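Working Safely and Consistently with a Tabletop Gripper Arm
Handout 4: Rules for the bench, and where they come from

Module leader: Renzo Monti
Lab sessions: Hường Hồ and Ferdinand Stöckli

Read this before your first lab session. You will be asked to sign the bench sheet, and your signature means you have read all of it. The February version had a shorter section on cloth items. Please use this one.

4.1 Which standards apply

Three documents come up again and again in this module. You do not need to own them. Reading copies are kept in the lab and must stay there.

ISO 12100 sets out how to carry out a risk assessment for any machine. It gives the order in which risks should be dealt with: design the hazard out, then guard against it, then warn people about whatever is left. Students tend to start at the wrong end and put up a sign. A sign is the weakest of the three.

ISO 10218 comes in two parts and covers industrial robots. Part 1 is for the robot itself, Part 2 for the finished application, including the tool on the end of the arm and whatever it is handling. A small arm on a table may look harmless on its data sheet and still be unsafe once somebody has fitted a sharp tool to it.

ISO/TS 15066 deals with people and robots sharing a space. It introduced limits on contact force and pressure for different parts of the body. Check which edition of ISO 10218 you are citing in your report, as much of this material has been taken into the later one.

Our own lab rules sit below these. Where a lab rule is stricter, follow the lab rule.

4.2 Words used in this handout

Workspace: everything the arm can reach, with the gripper and the item in it. It is nearly always larger than the table top.

Working area: the part of the table where items may be placed for a task. You choose this and write it down.

Protective stop: a stop the controller makes when a limit is passed. You may restart from it after checking the cause.

Emergency stop: the red button. Restarting needs a member of staff.

Trial: one attempt at a task, from the start pose to the end pose. A failed attempt is still a trial and is still logged.

4.3 Before power is switched on

Walk round the table. Look for bags, chair backs and cables inside the workspace. Tie back long hair and take off lanyards and scarves. Sleeves should be close-fitting or rolled up.

Press the emergency stop and check that the controller shows it. Release it. This is done at the start of every session, including when the group before you has only just left.

Check the fingers by hand with the power off. They should not rock at the joint. Look for cracks near the base, where the load is highest, and for grit or thread on the gripping faces. A cracked finger goes in the tray marked for repair and is not glued back into service.

Agree who is operating and who is watching. The watcher stands within reach of the emergency stop and does nothing else. No phones, no note-taking. Swap roles after 9 trials at most.

4.4 Speed and force settings

The lab's Tuvell controller has a teaching profile called Garnska. It holds the tool speed to 100 mm per second and the grip force to 70 per cent of the setting used by staff. Use it for all student work. The profile is locked, and asking the lab team for the code will not get you the code.

These figures were chosen for our benches and our items. They are not taken from a standard, so do not quote them in a report as if they were. If your report says a speed is acceptable, it has to say acceptable for which task, with which tool, and next to whom.

Low speed does not remove trapping hazards. A slow gripper closing on a finger against a hard table edge can still hurt. Keep your hands out of the space between the fingers whenever the drive is live, even if the arm is still. A live arm that is not moving is waiting for a command.

4.5 Setting out the working area

Cloth is the usual material for the first practical, as it is forgiving if gripped badly. It also brings its own problems. A folded towel has no fixed shape, so two trials that look alike on the log sheet may have started quite differently. The rules below deal with that.

a) Fix the table first. If it can be pushed with one hand, it is not fixed. Table movement was the main cause of spoiled results last year.

b) Mark the limits of the working area on your plan, leaving a margin inside the real edge of the table. Rounded corners need more care than square ones. A rectangle drawn from the longest sides will include corners that are not there.

c) Set a lower height limit for the tool. A fabric table covering gives a little under load and hides small contacts, so do not rely on sound to tell you the fingers have touched down.

d) Write down the starting place and state of each item in words: "back left, crumpled" or "centre, folded once". Do this before the arm moves. In the wrist view below, the red and white cloth is at the far left of the table, bunched up, and the open fingers are over the middle with nothing between them. A note saying only "cloth on table" would not let another group set this up again.
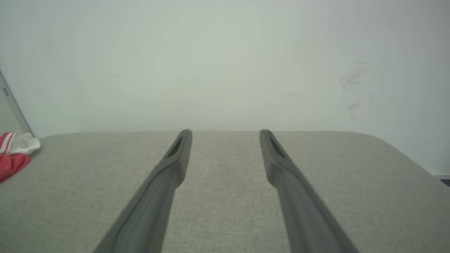
e) Plan the approach so that the fingers stay clear of walls, door frames and fittings as well as the table. Things beyond the table edge are often left out of the plan because they are not part of the task. They are part of the workspace.

f) Keep doors that open towards the bench shut, and hang the sign on the outside handle.

g) Do not straighten, nudge or flick an item during a trial. If it has to be moved by hand, stop, record the trial as ended by the operator, and begin a new one.

4.6 During a session

Say "moving" before each start and wait for the watcher to answer. It feels silly for the first few minutes. Do it anyway.

If cloth catches on a finger, press the protective stop, open the gripper from the controller, and only then lift the cloth away. Do not pull against a closed gripper. You may tear the cloth, and you may also shift the finger on its mount, which spoils the calibration for the next group.

If the arm does something you did not expect, stop it first and discuss it afterwards. There is no penalty for stopping too often.

Food and drink stay on the shelf by the entrance.

4.7 Records

Each group keeps one log. A line is filled in for every trial and contains the trial number, operator, watcher, starting state of the item, result, and any stop with its cause. Leave no blank boxes. Write "none" where there is nothing to report.

The shared results file currently holds around 1,000 trials from earlier groups. Huệ Khúc looks after it and will send back logs that cannot be read or that use home-made codes for results. Use the four codes printed on the log sheet.

Near misses go in the separate book. A near miss is anything that could have led to injury or damage but did not – a sleeve caught for a moment, a hand in the wrong place when the drive came on. The entry needs a time and a plain account. You do not have to say whose fault it was.

4.8 Worked case for discussion

Read this before the seminar and come with notes.

A laundry firm, Ulteck, wants to put a two-finger gripper at the end of a sorting table. Staff will stand on the other side and pull out items the robot has missed. Darlene Nguyen, who runs the shift, asks for the robot to keep moving while they do so, as stopping it costs too much time. The supplier says the arm is "collaborative" and needs no guarding.

Points to prepare:

Why the word "collaborative", used of an arm on its own, settles very little. Look at the difference between Parts 1 and 2 of ISO 10218.

Which body parts are likely to be touched, and whether the contact would be a knock or a clamp.

What changes if an item has buttons, a zip or a forgotten pen in it.

Whether the time lost to stopping could be cut by changing the table layout instead. Start from the order given in ISO 12100.

Who should sign off the assessment, and when it should be looked at again.

4.9 Reading and next session

Chapter 3 of the course reader, by Vũ, covers risk assessment with two full examples. The second is closer to what you will be marked on. Leave the appendix on mobile robots for now.

Bring your signed bench sheet and a drawn plan of your working area, with the table corners shown. Groups without a plan will do theirs at the side desk first and join the bench when it has been checked.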